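## Getting hard water spots off everyday dishes

Most advice on this starts with a product. Asard sells a rinse additive, Virix sells tablets, and both promise sparkle in one wash. I've tried the two of them and would buy neither again. Try the cheap way first.

1. Fill the sink with warm water and add a cup of plain white vinegar.
2. Lay the dishes in flat, and don't stack them. Leave them for 20 minutes.
3. Rub each one with a soft cloth. Skip the green scouring pads, whatever the package says about being "non-scratch."
4. Rinse well and dry by hand right away.

If a spot is still there, it may not be a spot. Run a fingernail over it. Minerals feel rough - worn glaze feels smooth and dull, and no amount of soaking will bring it back.

Keep vinegar away from metal trim, and go easy on older patterned plates. Mieke Boersma swears by lemon juice for those. I can't see how one acid is gentler than another, so I use dish soap and patience.

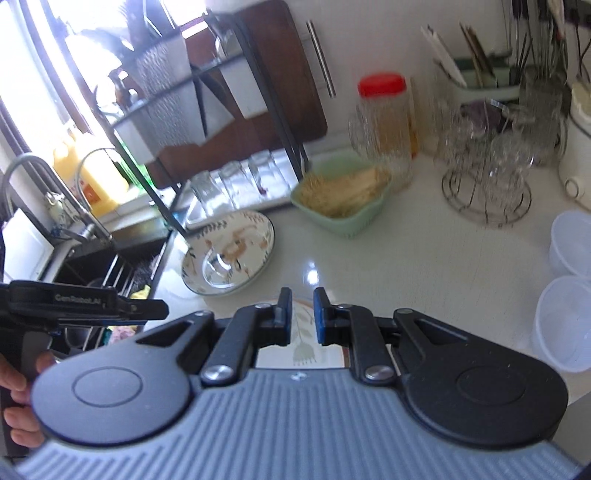

As for water softeners, the Oravec I was quoted came to $2,995 before installation. That buys a lot of vinegar. Test your water with a strip before you let anyone in the door to sell you one.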